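Leave the Power Strip Alone

2026-08-17, by Arsen Zhuravel

Every shop with a robot cell has one person who wants to tidy it. At Skullen, where I look after a two-arm bottle cell three mornings a week, that person is Fotis Deligiannis, and he has been right just often enough to be dangerous.

The job is small green bottles with white caps, passed from one arm to the other over the middle of a table. A child could do it, and would be bored by lunch. The cell does not get bored. It gets misaligned.

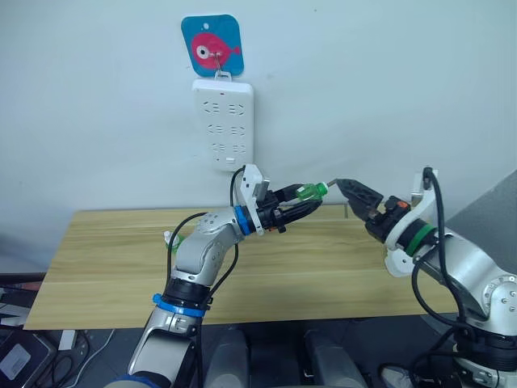
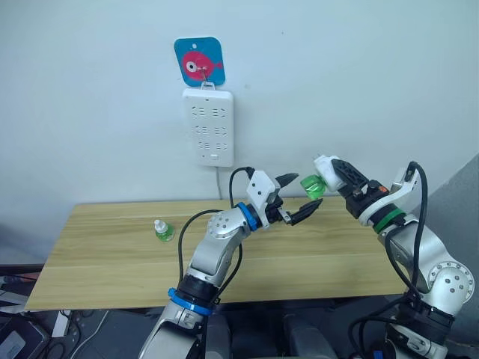
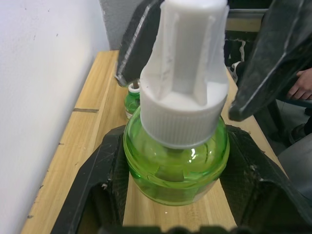
The two-arm cell from the front, twice, and last a bottle between the fingers of a gripper.

In January Fotis proposed a proper clean-up. He wanted the cables under the table in trunking, the power strip moved off its hook, and the fish retired. The fish is a pink cartoon on a blue sign, and the power strip hangs from a hook on it, straight above the spot where the grippers meet. I agreed to the trunking, in principle, the way one agrees to see a dentist. I fought him over the fish.

My case is that a cell is looked after by people, and people need somewhere to point. "The left arm is going wide of the fish" is a sentence anyone on the floor can say and anyone else can check. Our Plirico manual prefers a joint table that runs to 428 lines. I have read it. I could not tell you from any one of those lines that an arm was about to nudge a bottle onto its side.

The same goes for how we teach the handover. The recommended way is to enter the positions at a desk and walk in when it's done. Mine is to stand there with one bottle, run both arms at 30 percent speed, and stop them a little short of each other. Then I look at the gap. Then I look at it from the other side, because a gap that seems generous from the front can be hardly a gap at all. It takes 67 minutes when it goes well – Fotis has timed me, without being asked.

He says this doesn't scale. Fine. We have one table.

Where I will give him ground is the fingers. Black grippers hide wear, they pick up specks, and I used to wipe them when I remembered. Now we do it every 300 cycles, on his schedule, with a sheet he prints and I initial. Dropped bottles went down. He was gracious about it for most of a day.

The cables are still under the table. Peng, who sold us the trunking, has called twice to ask how it looks installed, and I told him the box was very handsome. I'll get to it after the Tomutwood order ships. The fish stays where it is, and so does the power strip, and if Fotis wants to argue he can find me at the cell at 30 percent speed.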